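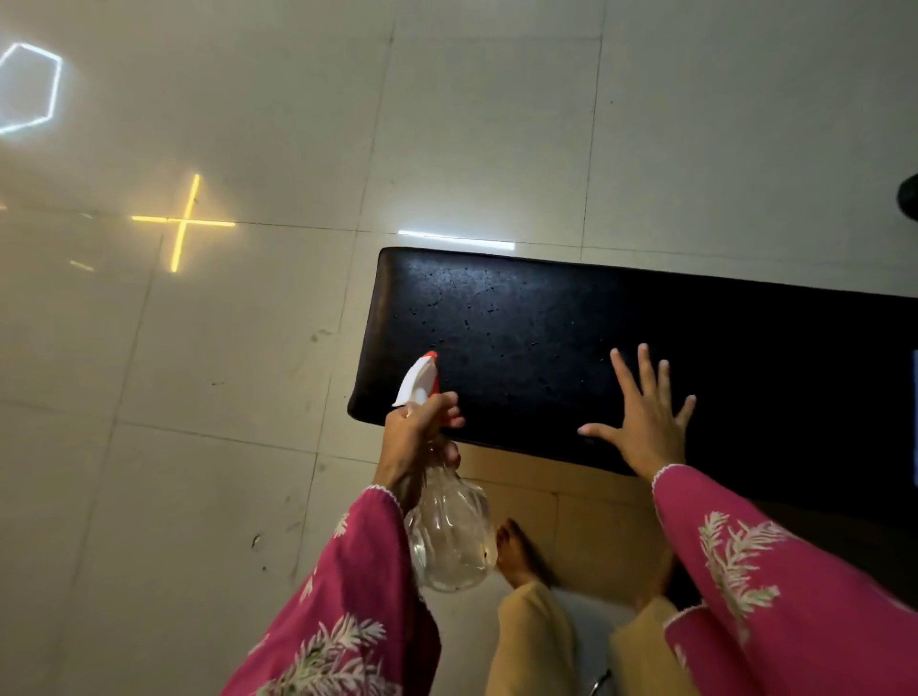

Cleaning a black leatherette ottoman top, streaks every time

8 replies | Upholstery and Furniture Care

lolis_mom
I have a black padded bench cushion, the slightly shiny leatherette kind. I spray it, wipe it, and when it dries there are gray streaks all over. I'm using water with a little dish soap in a clear spray bottle. Rugs and wood I can handle. What am I doing wrong?

Bromadell
Too much soap. For a 400 ml bottle you want 2 drops. Black shows everything.

tackroom4
Agree on the soap, but I wouldn't spray the cushion at all. Spray the cloth. Water sits in beads on that stuff and finds the seams, and then the foam stays damp.

Bromadell
Never had a problem spraying it. A light mist, wiped right away, doesn't get to the foam.

tackroom4
Mine did. The stitching on one side went stiff and the vinyl lifted there. Had it recovered in February.

Young-sook Joo
I did furniture for a rental company for years. We sprayed directly on flat tops and used a damp cloth near stitching and piping. Put your free hand flat on the cushion so it doesn't slide while you wipe. Go in one direction, then dry with a second cloth before the beads dry by themselves. Most streaks are dried drops.

lolis_mom
I've been letting it air dry. OK.

sirko77
Is your tap water hard? I went through 3 kinds of cleaner before I tried distilled. Streaks gone.

Rulo
Vinegar, half and half with water. Cheap and it works.

Young-sook Joo
Please don't, at that strength. It dulls the coating after a while. You won't see it the first few times.

Rulo
Been doing it on the dining chairs since we bought them and they look fine to me.

lolis_mom
Update, September 8, 2019. Dumped the old mix, used distilled with 2 drops of soap and dried it with a T-shirt. Much better. There's still a cloudy patch near one corner, could be old polish. Does rubbing alcohol hurt leatherette?

tackroom4
Test it on the underside first.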